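桌面小件收纳与装盒图文数据集 数据说明

版本日期：21/02/2023
维护单位：Gesier 资料整理室
协作单位：Ornell 包装用品工作组
存档名称：Nandent 桌面收纳集

一、概述

本数据集收录桌面环境下小件物品收纳与装盒活动的图像及配套中文文字记录，共计3,631条，分属197个整理单元。每一整理单元对应一次独立的桌面收纳活动，自物品摆放完毕起，至纸盒离开桌面止。数据集关注的对象是日常小件用品、瓦楞纸盒、衬纸、桌垫以及它们之间的摆放关系，适用于物品识别、容器状态判断、收纳步骤描述、中文图文匹配等方面的研究与教学。

本说明文件供使用单位在申请、下载和引用数据集之前阅读。使用单位应将本文件与数据一并保存，转存时不得删去其中任何章节。

二、编制背景

Gesier 资料整理室长期承担小件用品的登记、分装和入库工作。以往的工作记录以表格为主，仅载明品名、盒号和入库位置，对于物品在盒内如何放置、纸盒旧损到何种程度、衬纸是否需要更换等情况，表格中往往只有“正常”或“待换”两种写法，后续人员难以据此复核。

为补足上述记录，资料整理室与 Ornell 包装用品工作组共同拟定了图文并行的登记办法，并在实施一段时间后将其中符合公开条件的部分汇编成集。汇编时保留了工作现场的原有面貌，桌面未作专门布置，纸盒亦未统一更换为新品。

三、场地与用品

1. 工作台与桌垫

收纳活动在铺有桌垫的工作台上进行。桌垫为深浅不一的灰色，用于界定放置区域，并防止小件滑动。凡物品落在桌垫以外的，文字记录中应写明“垫外”，不得笼统写作“桌上”。桌垫与桌面的交界处如进入画面，标注时以桌垫边缘为准。

2. 纸盒

纸盒以棕色纸板盒为主，开口向上使用，不加盖。纸盒可反复使用，故盒沿常见磨损、起毛或撕裂。盒沿状态分为完好、轻度起毛、明显撕裂三级，由登记人员目测判定。盒壁塌陷、盒底脱胶的纸盒应停止使用，相关记录归入“停用”类，不计入正式条目。

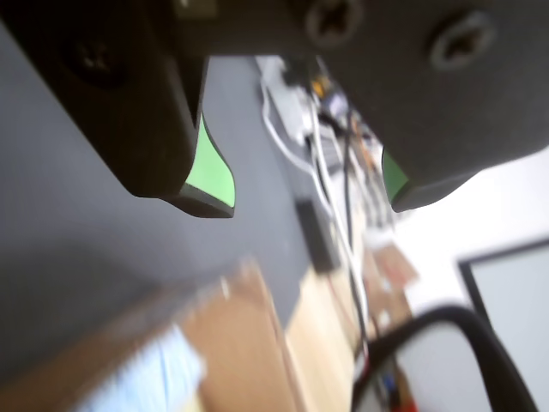

纸盒在桌垫上的位置按操作者视角记录，分为左前、右前、左后、右后和居中五种。同一单元内纸盒位置发生变动的，应另起一条记录，并在备注栏填写变动前的位置。纸盒仅有一部分进入画面的，仍按其可见部分所在方位登记，同时在“可见程度”一栏填写“局部”。

3. 衬纸

盒底衬纸用于隔离物品与纸板，减少纤维粘附。衬纸可单张铺设，也可多张叠放。叠放时不要求四边对齐，但最上一张应基本覆盖盒底。衬纸颜色只作描述，不作分类依据。不同光线下，同一批衬纸可能呈现浅黄、米白等不同色调，登记人员应照画面所见填写，不得依据采购单改写。

4. 待收物品

待收物品以成卷、成轴、成束的小件为主，辅以少量块状和片状用品。线类物品因易松散，单列为一类，登记要求见本文件第五节。

四、数据组成

数据集由以下部分构成：

图像目录：存放全部图像，按整理单元分设子目录。
文字记录：每条图像对应一条中文记录，内容包括物品、容器、位置和状态四项。
单元总表：载明各整理单元的编号、条目数量和停用情况。
用语对照表：收录规范用语19项，并列出各项用语的适用范围和不得混用的近义写法。
更正记录：载明历次更正的条目及更正前后的文字。

文字记录采用简体中文，标点使用全角，数字使用阿拉伯数字。各部分文件以统一编码保存，使用单位无须自行转换。

文字记录的四个字段说明如下：

物品：填写物品的通用名称。名称无法确定时，填写外观描述，例如“白色圆柱形小件”。不得填写品牌推测。
容器：填写容器种类及开口状态。无容器时填写“无”。
位置：先写物品所在平面，再写物品与容器的相对方位。
状态：填写物品的放置姿态和容器的旧损等级。

五、线类及卷轴类物品的登记要求

线类及卷轴类物品外形相近，材质不易凭图像分辨。登记时遵循以下规定。

（一）外观似线轴而无法确认绕线材质的，物品字段填写“疑似线轴”，不得写作棉线、毛线或其他具体品类。

（二）卷轴的姿态分为竖立和横卧两种。横卧时应写明端面朝向，朝向按画面左右记录。

（三）卷轴位于纸盒之外的，应写明其在纸盒的哪一侧。卷轴与纸盒接触而未进入盒内的，仍视为盒外。

（四）线头散出超过卷轴自身长度的，在备注栏填写“散头”。线头未见的，备注栏留空，不填写“无散头”。

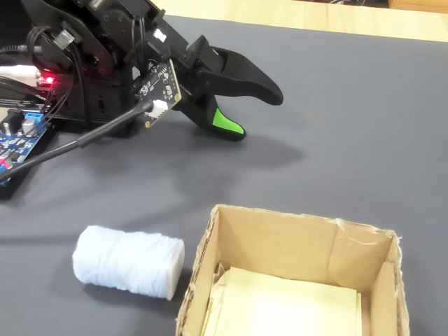
（五）同一画面中出现两件以上卷轴的，自左至右依次登记，每件各占一行。

（六）卷轴在盒内压住衬纸边缘，致使衬纸翘起的，在状态字段注明“压纸”。该情形不影响条目入选。

六、登记与复核流程

每一条目由2名登记人员分别填写。两份文字一致的，直接进入单元总表；不一致的，由复核岗位对照图像裁定，裁定结果记入更正记录。裁定以图像所见为唯一依据，登记人员对现场的记忆不作为更改文字的理由。

复核过程中较常出现分歧的事项有：盒沿“轻度起毛”与“明显撕裂”的界限；衬纸为单张还是叠放；物品紧贴盒壁时属于盒内还是盒外。针对第一项，用语对照表规定，盒沿出现可辨认的缺口即判为明显撕裂。针对第二项，画面中可见两层以上纸边的，判为叠放；看不清纸边的，填写“层数不明”。第三项按物品主体所在一侧判定。

七、用语规范

文字记录应使用陈述句，不使用评价性词语。“整齐”“凌乱”“美观”等词不得出现在四个正式字段中。描述颜色时使用基本色名，可加“浅”“深”修饰，不使用“奶油色”“咖啡色”等借物色名；衬纸的“米白”一词因沿用已久，予以保留。

“盒”“箱”二字应加以区分。单手可移动的称盒，须双手搬动的称箱。凭图像无法判断大小的，一律称盒。“垫”专指铺于工作台面的桌垫，盒内所铺者称“衬纸”，二者不得互换。

八、适用范围与限制

本数据集适用于非商业性研究、课堂教学和收纳登记人员的内部培训。使用单位在使用时应注意以下限制：

第一，数据集中的纸盒种类较为单一，塑料盒、金属盒的条目数量很少，不宜据此评估各类容器的识别效果。

第二，部分图像中近处物品较为模糊，相应条目的状态字段可能空缺。空缺表示未能判定，使用单位不应将其作为“完好”处理。

第三，每条记录仅反映单一时刻的情况。物品最终是否入盒，应查阅同一单元的后续条目，不得由单张图像推断。

第四，数据集未收录物品的重量与尺寸，涉及承重或容积的研究不宜使用。

九、与 Tang 分类表的对应

数据集的物品名称可与 Tang 小件用品分类表相互对照。对照关系载于单元总表附页。Tang 分类表将线轴与绕线板合为一类，本数据集则分别登记，转换时应先合并后统计。“疑似线轴”条目不参与对照，应予单独列出。

十、引用、转存与更正

公开发表的成果使用本数据集的，应注明“Nandent 桌面收纳集”及所用版本日期。仅使用部分整理单元的，还应列出单元编号。

使用单位可在本单位内部转存，不得拆分后另行命名发布。对图像进行裁切、调色或缩放的，应保留原始文件，并在目录中以“已处理”字样标明。经裁切后容器或物品不再可见的图像，应同时删去对应字段的内容。

使用单位发现文字记录与图像不符的，可向 Gesier 资料整理室提交更正申请，申请中须写明单元编号、条目编号、现有文字和建议文字。未附条目编号的申请不予受理。更正经复核后列入更正记录，原文字继续保留备查。

十一、保管要求

数据文件应存放于有访问权限管理的存储设备中，并定期核对条目数量与单元总表是否一致。核对中发现缺失的，应重新获取完整版本，不得以其他单元的图像替补。项目结束后不再使用的副本，由使用单位自行删除，并在内部台账中登记删除情况。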